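Print
E-mail

3.2 Collecting demonstrations

Demonstrations were recorded by two operators, Fedir Yatsenko and Marichka Dovhaniuk, over 11 sessions in October. Each operator drove the arm remotely with a handheld controller and watched the live view from the wrist camera on a monitor. We also tried moving the arm by hand, as in the Pestier study, but the operator's sleeve and fingers often entered the view, and those recordings were left out of training.

A demonstration began when the operator pressed the trigger and ended when the arm was back at its rest pose. In all, 858 demonstrations were recorded. Seven were dropped for missing joint readings, leaving 851.

Operators were told to approach from above, to pause before closing the fingers, and to make no more than 2 attempts per demonstration. They were not told which path to take. Yatsenko tended to lower the arm in one motion, while Dovhaniuk made small sideways corrections on the way down. Both styles were kept.

Glossy objects were harder to judge from the wrist view, as reflections move with the arm (Figure 4).
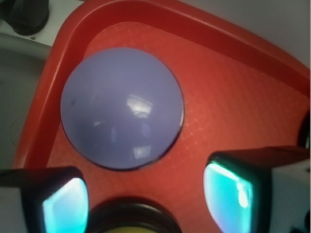
Figure 4. Wrist view of a lavender-blue dome in the red tray, with the two gripper fingers at the bottom.

Recordings were stored with the Jutito logger and checked by Trygve Strand before training. The split is given in Section 3.3.

Print
E-mail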